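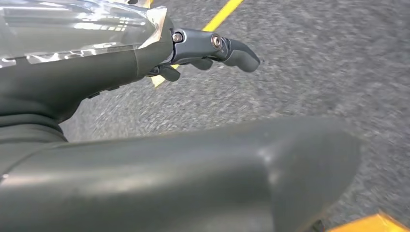
Galeria: o planejador do Guren, versão de outubro

O dedo estendido sobre o carpete cinza, com a faixa amarela ao fundo. Dois parafusos, duas articulações e, do lado do software, 1448 linhas de configuração para decidir o que fazer com elas.

Sobre esta página

O Guren é o nosso planejador de movimentos para mãos articuladas. Ele recebe o que a percepção acha que viu, consulta o que o controle acha que consegue fazer e propõe um meio-termo que desagrada aos dois. Quem mantém o código é a Dewanti Gunawan, que pediu uma galeria com menos diagramas e mais dedos. Pedido atendido, na medida do possível.

Notas para acompanhar a foto

Polegar: ocupa o primeiro plano inteiro, desfocado. Para a percepção, um polegar tão perto é um obstáculo enorme. A máscara que ensina o Hidayat (nosso módulo de visão) a ignorar a própria mão levou cinco versões. A quarta ignorava também a mesa.

Dedos curvados: há dois segmentos recolhidos na sombra do indicador. No modelo de colisão, cada segmento é uma cápsula. Fica feio no visualizador e roda rápido, e entre as duas coisas já escolhemos.

Plástico: o filme transparente no alto, cheio de reflexos brancos, é o tipo de superfície de que o Hidayat menos gosta. O filtro de brilho novo descarta os pontos suspeitos. Às vezes descarta com entusiasmo demais; ver o chamado 495.

Tempo de planejamento: o limite é de 800 milissegundos por trajetória. Passou disso, o Guren devolve a última solução válida e um aviso que todos já silenciaram no terminal.

Os registros de execução abrem no Jornura, a partir da aba Trajetórias. Desmarque "suavizar curvas" antes de reclamar das curvas.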